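Magdalini Tsoukalas
Apr 27, 2002

1/ Finished the Mihăilă book on hedgerow eating last night. 199 pages, 26 plants, and I have questions.

2/ First one: who is it for? The blurb says complete beginners. Then chapter two sends the complete beginner out after wild carrot, with one small drawing and a cheerful note that hemlock "smells different". Different how? To whom? I've got a cold half the year.

3/ I've been picking nettles and wild garlic for a long time and I still won't touch anything in the carrot family. If that makes me a coward, fine.

4/ The author bio is the usual thing. Grew up near woods, moved abroad, worked in an office, rediscovered the land. I don't mind a bio. I'd just like one line saying who taught them or who checked the text.

5/ Same complaint about the Merkari weekend course, before anyone recommends it to me again. A friend went last June. They walked a lane, ate five leaves, and had a long talk about gratitude. She came home unable to tell ground elder from anything.
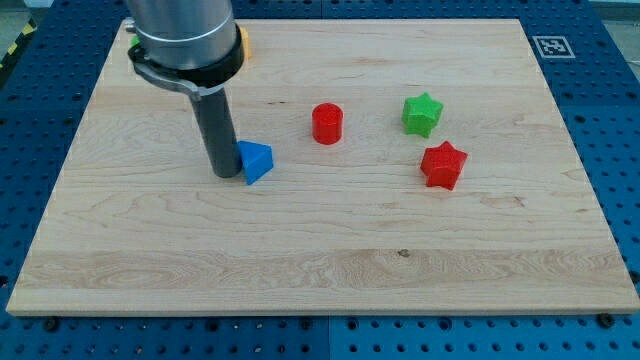

Pale board, wavy grain, one small dark knot.

6/ Back to the book. The acorn flour recipe says to soak "until the bitterness has gone". I did 44 hours with changes of water and it still tasted like a tea bag. Might be my acorns. The book doesn't say which oak, so how would I know?

7/ Credit where due, the elderflower pages are good. Clear about stripping the stalks, clear about not eating the berries raw. Whoever wrote that bit should have written the rest.

8/ But "every plant in this book has been eaten for centuries" is not a safety test. People ate all sorts for centuries. Some of them were ill and we didn't hear from them.

9/ Someone asked whether the Natadis pocket guide is any better. A bit. It has lookalikes on the facing page, where you need them. The mushroom section is far too thin and I'd tear it out before lending it to anybody.

10/ So I'll keep the Mihăilă for the elderflower and leave the carrots where they are. If you've got a guide that names its checkers, tell me the title. Please don't send me another course.

Recent from Magdalini Tsoukalas
Wild garlic pesto, and why mine goes brown
Does anyone like dandelion coffee?
Nettle soup without the grit
Sloes before the frost: a grumble

Hosted by Plodix | Contact | Back to top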